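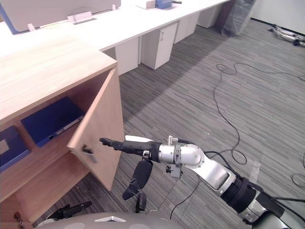
Office > Storage > Low cupboards > Karnon side cupboard

Karnon side cupboard with hinged door

We have stocked office furniture long enough to distrust the word "system", and Karnon is sold by its maker, Rácz, as a storage system. It is a cupboard. It has a flat top, a door and a shelf, and it stands next to a desk. If that is what you need, read on. If you were hoping it would change how your office works, the brochure will encourage you more than we will.

Size first, as most returns are down to size. The standard Karnon is 70 cm wide and 36 cm deep inside. A large lever arch file will stand up in it or lie flat, and a box file will too. Hanging folders won't work, whatever the brochure says about "flexible filing", as there is nothing to hang them from. Rácz does sell a rail kit. We tried it, the folders snagged on the door hinge, and we don't stock it.

The maker gives a shelf load of 19 kg. We have no reason to think the figure is false, but it is measured with the weight spread evenly, and paper in offices never is. It gets shoved to the end nearest the door. Put the heavy files at the bottom and treat the shelf as a place for things you use in the week.

The door

You choose left or right hinging when you order and you can't swap it later without drilling fresh holes. The maker calls the door "reversible", which we think is cheeky. Work out where your chair goes before you pick. An open door sticks out into the room by nearly its full width, and people who sit close to their cupboard tend to leave it open all day and then complain about their knees. If space is that tight, buy something with a sliding front. We sell the Sando, which is uglier and costs less.

There is no lock. A lock can be fitted, but on a cupboard of this kind it will keep out the curious and that is all. Don't keep staff records in it.

The finish

Every batch varies a little. If you order two now and a third next March, expect the third to look slightly different beside them. Rácz says the colours "settle together" with age. Ours have been on the shop floor for quite a while and we are still waiting.

You will be offered Brilness care cream at the checkout, because the maker asks us to offer it. We ran it on one half of a top and a damp cloth on the other half. Unnur Sveinbjörnsson, who runs our workshop and has refinished more desks than she cares to remember, could not tell which half was which. A damp cloth is free. Coffee rings should be wiped up the same morning, cream or no cream.
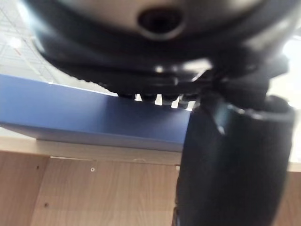

Putting it together

The leaflet says twenty minutes with one person. Allow an hour and find a second pair of hands for the door. The pictures for step four are printed the wrong way round for left-hinged cupboards, and we have told Rácz so twice. We put a corrected sheet in the box ourselves. If yours is missing, ring us before you start.

Feet are adjustable, but only by a small amount. On an old, sloping floor you will need packing underneath as well, or the door will drift open on its own.

Price and delivery

£291 including VAT, delivered to the ground floor. Stairs are extra and we need to know beforehand. The maker's website shows a higher "list price" with a line through it. We have never seen anyone charged that, so please don't count it as a saving.

Returns are accepted flat and unbuilt, in the original box. Once the door has been hung we can't take it back unless there is a fault.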